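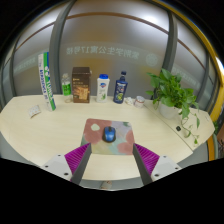 Does the planner need a model of every object before it can plan a grasp?
It works from the wrist camera view and a list of object classes, so most everyday items need no model at all. You can add one for parts that have to be held in a certain way.

Garnum Grasp Planner
Perception and grasp planning for two-finger grippers

Garnum is a software package that finds objects on a flat surface, picks a grasp for each one and hands the result to your arm controller. It was written for fisheye cameras mounted at the wrist, where straight edges come out curved and both fingers stay in view. The lens is calibrated once, and the planner then works on the original picture without flattening it first.

Typical work is tabletop handling: a computer mouse on a patterned pad, bottles in a row at the back of a desk, a plant with vines trailing over the tabletop. Patterned surfaces are handled by the segmentation step, which separates printed shapes from items resting on them. Glass and frosted partitions behind the work area can be masked out in the setup tool.

What is in the package
Garnum Core - segmentation, grasp scoring and approach planning
Garnum Setup - lens calibration, finger masks and work area limits
Garnum Replay - steps through recorded runs and shows the score for each candidate grasp
Command line tools for batch processing
Sample configuration files for rigid and compliant fingers

Finger masks
The planner has to know which pixels belong to the gripper. Setup records the fingers at several openings and builds a mask for each. Brightly colored fingers give a cleaner mask than gray or black ones, but both are supported. If you change fingers or move the camera mount, record the masks again.

Technical data
Gripper type: parallel, 2 fingers
Cameras: one wrist camera, global or rolling shutter
Candidate grasps scored per view: up to 1000
Planning time per view: roughly 100 ms on the reference computer
Operating system: Linux, 64-bit
Interfaces: C++ and Python
License: per workstation, network license on request

Limits
Clear plastic is harder than anything else on a desk. The planner will find a labeled bottle by its label and estimate the rest of the outline, so set a wider opening for that class. Thin leaves and loose packaging are treated as obstacles by default. The planner does not estimate weight - if you need a force limit, set it in the controller.

Versions and support
The current release reads configuration files from the previous one. Older Brirnham files have to be converted with the tool in the scripts folder. A license includes updates and email support for one year. Support is handled from our Vasville office, 8 a.m. to 5 p.m. local time.

Ordering
Garnum is sold directly and through D'Amico. A trial license with all features can be requested using the contact form. Please state your arm controller, camera model and finger type.

Related products: Garnum Calibration Board, Brirnham Motion Library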